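Notebook, household sorting, January 2018

Spent most of today on the relabeling pass, and I want to get my thoughts down before I lose them, so forgive the length. The question I keep circling back to is where one action ends and the next begins when somebody sorts household waste with both hands at once. Our old rule from October cut a new segment whenever either hand closed on something. That was fine for cups and blocks, where a hand closes once and means it. With packaging film it falls to pieces, and the Mornham policy trained on those labels learned to squeeze and let go of plastic like somebody testing bread.

So I went back to the head-view footage and tried a different cut, which I'm calling the Tzanetos rule after the folder it lives in (sorry, it was the name that was free). A segment now runs from the first contact with a piece until that piece has left the hand for good, and each hand gets its own track. Regrasping, bunching, squashing the air out, all of that stays inside one segment. It felt wrong for the first 20 clips and then it started to feel very natural indeed!

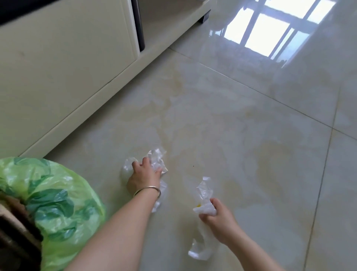
Clear film on pale tile, in both of these. 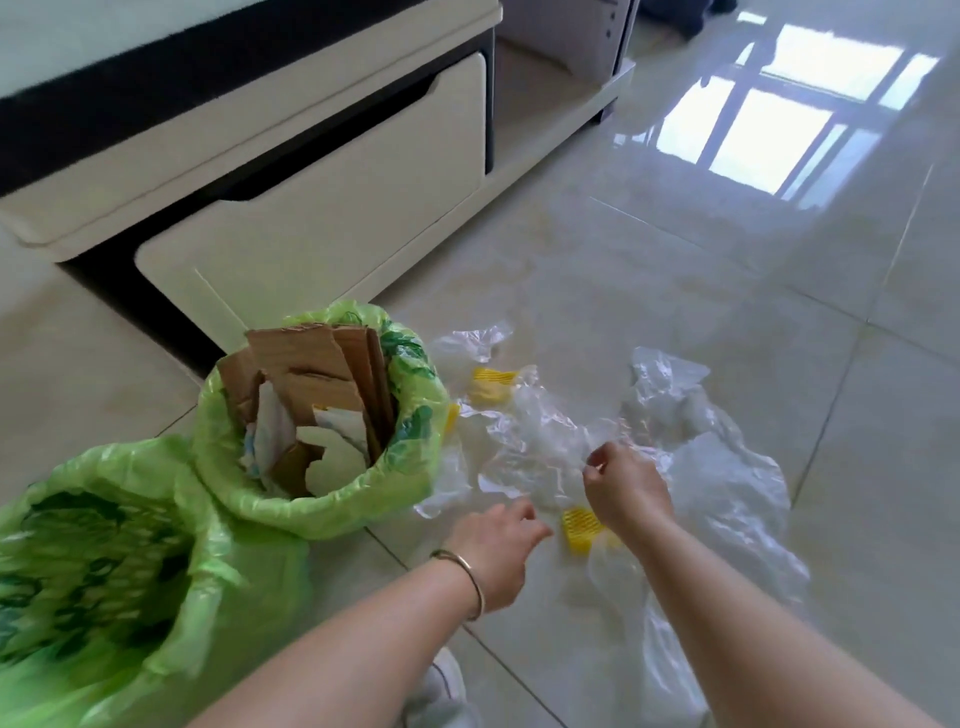

The thing I had badly underestimated is how little the color channels give you on see-through material. Kotus is happy with anything that has a printed surface or a solid edge, and then it hands back a mask full of holes as soon as the floor shows through. Window glare on polished tile makes it worse, and it took the bright patch for film more often than I'd like to admit. I tried leaning on the hands instead: wherever the fingers are pinched and the wrist is moving, assume something is held, and let the mask catch up later. A crude trick, but I'm fond of it.

Results so far, on 453 segments: the hand-first labels agree with my own by-eye labels on 87 percent, and most of the misses are handovers, where film passes from left to right and both tracks want to claim it. I'd love a second opinion on those from whoever has the patience. My feeling is that we should let both tracks own the piece during the overlap and sort it out in training.

Still to do: rerun Tenix with the 2 label sets side by side, same seed, and please don't touch the October labels until that's finished, I need them as they are. Also the export script drops the left track if a clip opens with the hand already full. Fix that first.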